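Chapter 7
Selecting a Gripper Kit for Household Work

Learning objectives

After studying this chapter, the student should be able to read a vendor's data sheet for a two-finger gripper kit, identify the claims that matter in a kitchen setting, and prepare a short written review of a kit offered for sale or lease.

7.1 The Kit as a Product

A gripper kit is seldom sold as a single part. The Mokance kit, used as the main case in this chapter, is offered with two fingers, a wrist camera, a mounting plate, and a service plan supplied by Fornance. The list price is $2252, and the plan adds $600 per year. The supplier rates the finger pads for 3000 grasps before replacement. A buyer must decide whether that rating holds in the place where the kit will be used.

Kitchens test such ratings severely. Surfaces are curved and reflective, the space between objects is small, and the pads may meet water, grease, and soap in the course of one task. A sink is therefore a useful site for a first trial. Its walls limit the approach of the arm, and polished metal can mislead a camera that performs well over a plain tabletop.

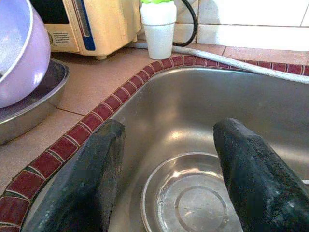

Figure 7.1 Gripper fingers spread over the drain of a stainless steel sink, as seen by the wrist camera. Note the wear marks on the finger at right.

Pad condition should be recorded at the start and end of every trial. Hậu Châu, whose review method is followed in Section 7.3, inspects the pads after each set of 50 grasps and enters the result on the same sheet as the grasp outcomes. Where the two are kept apart, a decline in performance is easily blamed on the software.

7.2 Comparing Offers

The Diệp and Sirkar kits are sold for the same class of arm. The Diệp kit is priced without a camera. The Sirkar kit includes one, but its replacement pads are available only under contract. Before the prices are compared, each offer must be reduced to the same list of parts and services.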